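How Does Bread Get Its Holes?

We use cookies to make this site work and to remember your settings. Accept all | Manage choices

By Muireann McGrath
2018-12-01

Grab a slice of bread and hold it up to the window. Can you see daylight peeking through? Bread is full of holes! Some are as tiny as a pinhead, and in a crusty country loaf some are big enough to lose a whole blob of jam in. So who put them there?

The answer is alive, and it is much too small to see without a microscope. Meet yeast!

What is yeast?

Yeast is a fungus, so it's a cousin of mushrooms and of the fuzzy mold that grows on old fruit (don't worry, yeast is a lot more useful in the kitchen). Each yeast is just one single cell. You are made of trillions of cells all working together, but a yeast cell does everything by itself. It eats, it grows, and it makes new yeast cells by sprouting a little bump called a bud. The bud swells up and pinches off, and there you go, a brand new yeast!

Yeast lives almost everywhere outdoors. It sits on the skins of grapes and on flower petals, and it floats through the air on bits of dust. The kind most bakers use has a long science name, Saccharomyces cerevisiae. Try saying it: SACK-uh-ro-MY-seez sair-uh-VISS-ee-eye. It means something like "sugar fungus of beer," and the sugar part is a very good clue about what yeast likes for dinner.

Dinner time

Flour looks like plain white powder, but it is packed with starch. Starch is made of lots and lots of sugars hooked together in long chains, a bit like a paper chain at a birthday party. When you add water to flour, helpers called enzymes wake up and start snipping those chains into short pieces. Yum, says the yeast!

As the yeast munches the sugar it gives off two things. One is a gas called carbon dioxide, the very same gas that you breathe out and that makes soda fizzy. The other is a tiny bit of alcohol, and most of that disappears into the air in the hot oven. This whole business is called fermentation, and people were using it to make bread thousands of years before anyone knew that yeast existed. Imagine that! The ancient Egyptians baked puffy bread, and they had never seen a microscope.

Why doesn't the gas float away?

Good question! If you blow bubbles into plain water with a straw, they race up to the top and pop. Dough is different. Wheat flour has proteins in it that link up when they get wet and make a stretchy stuff called gluten. Gluten is what makes dough pull like a rubber band.

When a baker kneads dough (that means pushing it, folding it and squashing it over and over), the gluten turns into a strong, springy net. Now the gas is stuck. Each little pocket blows up like a balloon, and as the pockets get bigger the whole lump of dough gets bigger too. We say the dough is rising. A good dough can grow to double its size in a warm kitchen!

Rye flour doesn't make such a stretchy net, and that is why rye bread is often heavy and dark with very small holes. Some people get sick if they eat gluten, so their bread is made from other things, like rice flour or potato starch, with a sticky ingredient added to help hold the bubbles in.

A visit to a bakery

Last June I went to see Blair Haldane, who bakes bread in the town of Ritley. The day starts at 4 in the morning, when it is still dark and the only noise in the street is the mixer. Blair's bakery makes 124 loaves before breakfast! Every loaf of the big white sandwich bread starts out as 700 grams of dough, weighed on a scale so they all bake at the same speed.

I asked how you can tell when dough has risen enough. Blair gave it a gentle poke with one floury finger. If the dent springs back right away, the dough needs more time. If it fills in slowly and leaves a little dimple, it is ready for the oven. I got to try it, and it feels just like poking a soft pillow!

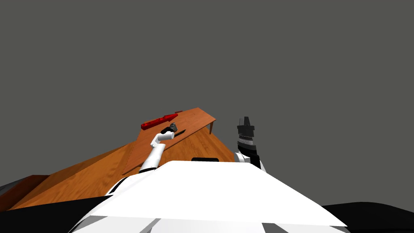
Into the oven it goes, and now everything speeds up. Warm yeast is busy yeast, so for the first few minutes it makes gas faster than ever. The gas that is already in the bubbles swells up with the heat, and some of the water turns to steam and pushes too. The loaf gives one last big jump upward, and bakers call this oven spring.

Then the inside of the loaf gets too hot for the yeast and it dies. The gluten net sets firm, the starch soaks up water and goes solid, and the bubbles are locked in place. The gas leaks out, but the holes stay put. So every hole in your sandwich is the shape of a bubble that used to be there!

And the brown crust? The outside of the loaf gets much hotter and drier than the middle. Sugars and proteins there join up in new ways, and they make the brown color and that wonderful toasty smell.

Try it yourself: the yeast balloon

Ask a grown-up to help you with this one. You will need:

a small, clean, empty plastic bottle
a packet of dry yeast
a big spoonful of sugar
warm tap water (warm like a bath, not hot)
a balloon

Stretch the balloon a few times so it is nice and floppy. Fill the bottle a quarter full of warm water, tip in the sugar and swirl it around. Add the yeast and swirl again. Now pull the neck of the balloon over the top of the bottle and leave it somewhere warm for an hour. Keep peeking! You should see foam on the water, and the balloon will slowly stand up all on its own.

Want to be a real scientist? Set up a second bottle with cold water, or one with no sugar at all, and find out which balloon grows the most. Write down what you think will happen before you start.

Words to know

Carbon dioxide: a gas with no color and no smell. It makes the bubbles in bread and soda.
Enzyme: a tiny helper that breaks big things into smaller things, or joins them up.
Fermentation: what yeast does when it turns sugar into gas and alcohol.
Gluten: the stretchy net inside wheat dough.
Knead: to push and fold dough. You don't say the k!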